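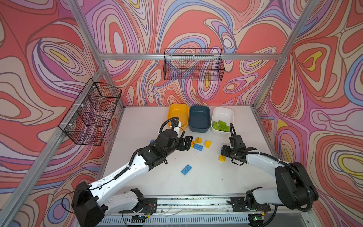

Robots still slower than a seven-year-old at putting the bricks away

April 2018

Anyone hoping to hand over the tidying by next school holidays may want to keep the children in training a while longer. Corero, which has spent the past year trying to get a pair of robot arms to clear up after playtime, has published its first full set of results, and they make comforting reading for anybody who is paid to put things in boxes.

The job is a simple one to describe. Toy bricks are strewn over a white table. Along the back stand three bins, one yellow, one dark and one white, and each brick has to end up in the right one. The arms get no help once they have started, and a trial ends when the table is clear or when the software gives up, whichever comes sooner. The company ran 561 trials. In 70 of them the table was cleared without a brick being dropped, misfiled or pushed over the side.

Corero prefers to talk about single bricks, and you can see why. Of 1554 attempts to pick one up, well over half succeeded at the first go. A brick lying flat with its studs up is now fairly safe territory. A brick on its side is another matter, and one tilted against something else can keep an arm busy long enough for the kettle to boil. The best clear run took 13 minutes. The report gives no figure for a bored child threatened with no pudding, which seems an oversight.

Having two arms has turned out to be a mixed blessing. They reach more of the table between them, but they also have to keep out of each other's way, and in early trials they were so polite about it that both would stop and wait. The current software lets the arm nearer the brick go first. The report calls this "priority by distance". Most families will know it as "you're closest, you do it".

The walls deserve a mention too. The arms work inside a metal-framed booth papered in swirls of coral, purple and pale blue, with a bit of yellow thrown in, like the inside of a 1960s record shop. Corero says a machine that has only ever worked in front of plain white walls tends to lose its head when it meets a pair of curtains, and that real homes are full of curtains. Success rates fell when the pattern went up in December and have been creeping back since.

It is the shop floor, all the same, where the money is likely to be. Fondach, which packs small parts for mail-order firms, has looked at the system for sorting returned goods and has decided to wait. A person on its returns bench can tell a bent clip from a good one by feel, and will also answer the phone. The firm says it would look again if the arms could keep going through a night shift without somebody coming in to pick things up off the floor.

Skuvadside, a rival outfit, has gone the other way and dropped tidying altogether in favour of folding tea towels. It has not published any results, so the tea towels may be presumed to be holding their own.

Corero's next round of trials will add soft toys and odd socks to the bricks. The full report is free to download from the company's website, and the section on failed grasps is a good deal longer than the one on successful ones.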